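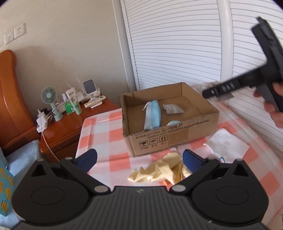
Chapter 2

Finding Things: Search Inside an Online Shop

Walk into a good ironmonger's and ask for "the little brass thing that stops a door banging" and, with any luck, someone will take you straight to it. An online shop has to do the same job with a text box and a button. It's a wonderful problem! The customer types three or four words, often misspelt, quite often for something the shop calls by another name altogether, and expects the right shelf to appear before they have taken their hand off the keyboard.

In the last chapter we built the catalogue: products, categories, attributes and the tables that hold them together. Everything in it can be reached by clicking through the menus. Many shoppers never touch the menus at all. They go for the search box first, and people who search have usually made up their minds to buy something (even if they haven't settled on which something). So the words they type are worth a great deal of our attention.

We shall work with one shop for the whole of this chapter. Trembridge sells household and hobby goods, with a catalogue of 318 products when we first meet it in February. That is small enough for you to read through the whole product file in an evening, and I'd urge you to do so -- you will spot half of the difficulties by eye before we come to them. The shop runs on the Prenen platform, and for the first few sections we use the search that Prenen provides as standard. Later we replace it with Flumer, a separate search module, and compare the two on the same list of queries.

What you will need

A working copy of the Trembridge shop from Chapter 1, with the sample catalogue loaded. If your copy has drifted a bit because you have been playing with it (good!), reload the product file before starting, or your results won't match the tables. You should also be happy reading a simple database query, though you won't have to write any until section 2.4.

2.1 What the customer typed

Start with the search log. Prenen keeps one for every shop, and it stores the words typed, the time, the number of results returned and whether the customer clicked on any of them. Four columns, and you can learn a surprising amount from them.

The Trembridge log for February holds 300 searches. Of these, 49 returned no results at all. Open the log, sort it by the results column, and read those 49 lines slowly. Say them aloud if it helps. You'll find that they fall into a few kinds:

Spelling slips. "Scisors", "tabel lamp", "envelops". The product is there and the customer is one letter away from it.

Different words for the same thing. The shop lists a "draught excluder" and the customer asks for a "door sausage". Neither is wrong, and both deserve an answer.

Too much detail. "Small blue enamel milk pan with lid and wooden handle" fails because standard search insists on finding every word, and the product page never mentions the handle.

Things the shop doesn't sell. No amount of clever matching will help here, but the buyers would love to see the list.

Questions. "Do you deliver to islands" is a perfectly sensible thing to type into a box at the top of a page. The answer exists, on the delivery page, but the standard search looks only at products.

Each kind needs its own treatment, and the rest of the chapter takes them in that order. Resist the urge to fix them all at once with one big setting! Loose matching cures spelling slips beautifully and then goes and offers a customer looking for "corks" the entire range of forks.

Before you go on

Take ten of the failed searches and, for each one, write down the product you think the customer had in mind. Now swap lists with a classmate. Where you disagree, keep both answers, as we shall need them in section 2.3 when we build the synonym list.

A word on Garside

Our second shop, Garside, appears in the exercises at the end. It sells spare parts, so its customers search by part number, with hyphens, without hyphens, and now and then with a letter O where a nought should be. Nearly everything that works for Trembridge has to be thought through again for Garside -- have a look at its log now, if you're curious, and try sorting the failed searches into the same kinds.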